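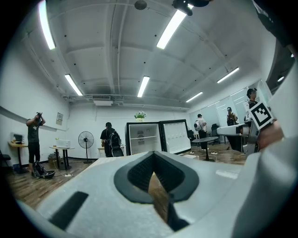 The big room at Westton, looking toward the back wall.

Honeylyn Layug got the keys in May, in an envelope with her name spelled wrong. There were two keys for the front door and one for a door she never found. The lease was for the one big room and whatever was in it, and she had paid 600 dollars extra for the whatever.

She had seen the place only once before that, at night, with the agent talking the entire time. In the morning it looked bigger. The walls were white and the beams ran across the ceiling with the long lights hung between them. The air conditioner was up high on the back wall under a tangle of pipes. She turned it on with the remote and stood under it for a while to see if it would drip on her. It didn't drip.

The floor was the kind that looks like wood. She swept it from the back to the front, then found that she had been pushing the dirt uphill, or it felt that way, and did it again from the front to the back. Her sister was supposed to come at noon with the good mop. Her sister called at 12:30 and said the mop was in Brandalau, in the other car.

So she started on the furniture. The room had come with a small wooden side table, a dark chair, a light wooden desk with a little white oven on it, a table with a white checkered cloth, and the fridge. The cloth had a stain near one corner that she covered with the sugar bowl. The oven was clean inside except for the tray, and she put the tray in a bucket with hot water and forgot it until the evening.

The fridge was what she kept walking past. It was a small one with a black top. A yellow warning label was stuck near one corner, and she had decided on the first day that she would peel it off, and then on the first day she had also broken a nail on it. The label stayed. Behind it was a flower pot with the word "Life" on it in red, and then "Life" again, smaller, below. The flowers were artificial. They were blue and white and pink and the dust had settled down in the leaves where a cloth wouldn't go.

She carried the pot to the sink in the hall and ran the water over it. A woman from the upholstery place next door came in to rinse a cup and waited behind her without saying anything. Honeylyn said she was nearly finished. The woman said to take her time, they were nice flowers.

When she put the pot back it left a ring of water, and she wiped that up, and then since she had the cloth in her hand she opened the fridge.

It was not dirty. She had been ready for something bad — old milk, a lemon — and there was only a smell like the inside of a new lunch box. The door had shelves all the way down. She pulled out everything that would pull out, washed it, and lined it up on a towel. Then she couldn't remember which way around the bottom shelf went, and tried it both ways, and it fit both ways.

In the drawer of the desk she had found a notebook with the name Sille Thygesen on the front and a phone number. Most of the pages were about the building. Trash goes out the night before. Don't lean on the rail. One page was headed "Minja," which Honeylyn took for a person until she got to the bottom and read that Minja had to be defrosted every 90 days or the door would stop closing. She looked at the fridge for a minute and then she dialed the number. It rang a long time.

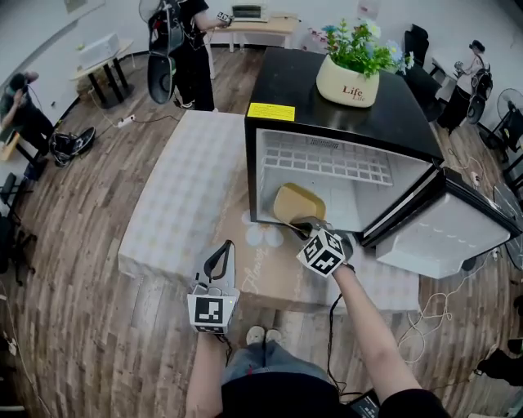 Sille said yes, of course it was the fridge, what else would need defrosting, and was it still running? She talked fast and there was traffic behind her. She said the trick was to unplug it before bed and leave the door wide open with a towel underneath, a thick one, and never to go at the ice with a knife. She had gone at the ice with a knife once, in a different fridge, and that had been the end of it. She said people always wanted to put it against the wall and it didn't like that.

"How far from the wall?" Honeylyn asked.

"A hand," Sille said. "Your hand, sideways. Is the pot there?"

"It's there. I washed it."

"You washed it," Sille said. The traffic went by. "I bought that the first week. I thought, I'll get something real when I have time to water it."

Honeylyn asked if she wanted it back. She could mail it, or leave it with the upholstery place. Sille said she was in Stornasard now, in a room with one window and no place to set anything down, and the postage would be more than the pot had cost. Then she asked about the lights, whether the one over the door still buzzed. Honeylyn said she hadn't noticed any buzzing. Sille said she would.

They talked a little longer about the trash. After she hung up, Honeylyn wrote the part about the hand in the notebook, under the part about the 90 days, and put her initials next to it so it would be clear who had added it.

That night she unplugged the fridge, though there was hardly any ice. She had no thick towel, so she used both of the thin ones, folded. She propped the door open with the dark chair and moved the pot to the checkered table, next to the sugar bowl, so it wouldn't get knocked down in the dark.

She remembered the oven tray on her way out and went back for it. The water in the bucket had gone cold and brown. She scrubbed the tray in the hall sink, dried it on her shirt, and slid it back into the oven. Then she switched off the lights, one row after another, and before she got to the last switch she stood by the door and listened.

It buzzed a little. She turned it off and locked up.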